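# Chapter 9: Planning the Purchase of a Gripping Cell

The price of the arm is the figure most buyers know and the one that matters least to the final budget. This chapter deals with the remaining lines of the order: gripper, fingers, mounting, work surface, spares and staff time. It assumes that the payload and reach calculations of the previous chapter have been completed.

A requirement sheet should be written before any supplier is approached. It lists each object to be handled, its shape, its largest and smallest width, and the surface on which it will rest. Flat-faced and rounded objects are entered separately, as they place different demands on the finger profile. The background is recorded as well. A vision package quoted for a bare bench may need further set-up time where shelving or patterned material lies within view. 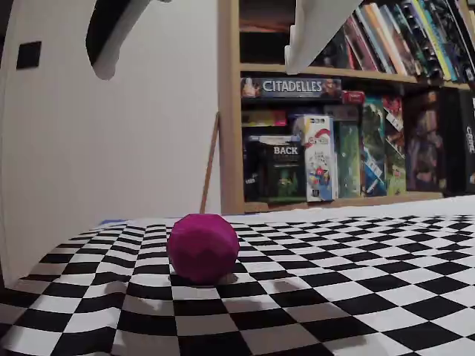 *Figure 9.1. Faceted ball on a checkerboard surface, with the gripper fingers above.*

Fingers are treated as consumables and budgeted by the year. In the worked case used throughout this chapter, the Prakmont laboratory obtained quotations from Horance and Kelell for the same requirement sheet. Horance priced a set of fingers at 44 euros and included two sets with the gripper. Kelell offered a lower unit price but charged separately for the adaptor plate. With the plate, cabling and one day of fitting added, the Kelell order came to 1,761 euros, excluding the arm.

Ilari Ruotsalainen, who prepared the comparison, allowed nine weeks for delivery and placed the order in April. Tín Đào's method for spreading such costs over the life of a cell is set out in Section 9.2. Readers should have their own requirement sheet to hand before starting that section.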